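Fonard trial tests who gets the blame

A study run at Klinhom asked 207 adults to assign fault after an automated forklift damaged stock. Each read one of two incident reports, identical except for the stated level of operator override. Where override was disabled, 73 per cent named the manufacturer. Data collection closed in November.

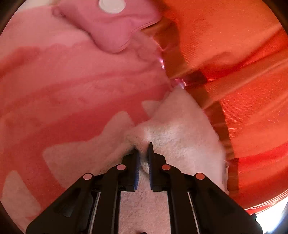
Two-finger gripper with ridged blue pads.

A second round, using the Fonard scale, will recruit 600 participants.

Recent items
Tasstead revises its liability wording
Anstead seminar moves to Sunday

Comments (2)
Was the override wording piloted first?
Nine-point scale or seven? The labelling matters.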